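Jernham Opens Its Kitchen Robot Practice Guide to Everyone

Free guide covers two-armed robots that handle food and cookware, from first simulated trial to daily use

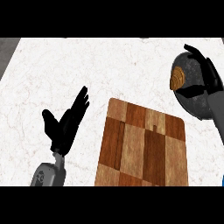
FELTTON, 17 March 2024. Jernham is very happy to announce that its practice guide for two-armed kitchen robots is now free to read, copy and adapt. The guide has lived on our own shelves for a good while, passed from one test group to the next and gathering notes in the margins as it went, and we have been asked for it so often by the people who run kitchens, teach robotics or are simply trying to write sensible house rules that keeping it to ourselves had started to feel a little silly.

The guide runs to 90 pages and holds 139 recommendations, each one written in everyday words and each one short enough to be read aloud at the start of a shift. It does not replace the safety standards or food laws that apply where you work, and we ask every reader to check those first. What we hope it does is fill in the homely details that a general standard has no room for: how a robot hand should take hold of a pan by the rim, where the other hand should wait in the meantime, how much clear counter to leave beside a cutting board, and when a lift ought to be called off and started again.

Simulation comes first, and the opening chapter says so plainly. Under the guide, any task that has a robot lifting cookware with food in it is to be rehearsed in a simulated kitchen before a real arm is switched on. The trial set that comes with the guide has 224 short tasks, all built around ordinary counters, boards and pans, and a team may move to real hardware once it has gone through the set and written up what went wrong (something always does, and we would much rather read about it than have it tidied away!).

A longer chapter deals with two hands sharing one counter. It asks that the idle hand stay open and in a known resting place while the other one carries a load, that neither arm pass over a person's hands at any time, and that carried pans be kept within an agreed tilt for the food they hold. The limits are left for each kitchen to set, with worksheets to help, as a pan with a bun on it and a pan of hot soup are very different things to carry.

The chapter on cleaning was the one that took us longest to write. Partners at Jansen and Isteck read the early drafts and sent back page after page of good advice on glove covers, finger joints and the awkward little places where crumbs like to settle. We are grateful to them both, and readers who knew the older version will find this part almost entirely new.

Record keeping is kept as light as we could manage. The guide asks for one page per task, stating what the robot was meant to do, what limits were set, who may stop it and how. Changes to the software, the hands or the cookware all call for a fresh page and another round in simulation. A kitchen that swaps a light pan for a heavier one should treat that as a change like any other.

Jernham will hold 12 online reading sessions over the coming months, free of charge, going through the guide a few pages at a time with plenty of room for questions. Cooks, technicians, teachers and inspectors are all warmly welcome, and no background in programming is needed. Comments on the text may be sent in at any point, and those received before the end of the year will be considered for the next edition, planned for January.

The guide, the trial set and the worksheets can be requested from the Jernham office in Feltton. Printed copies are available for training rooms and teaching kitchens.

About Jernham

Jernham develops and tests methods for robots that work with food, cookware and household tools. The company is based in Feltton, where it also runs training courses for kitchens taking on their first robot.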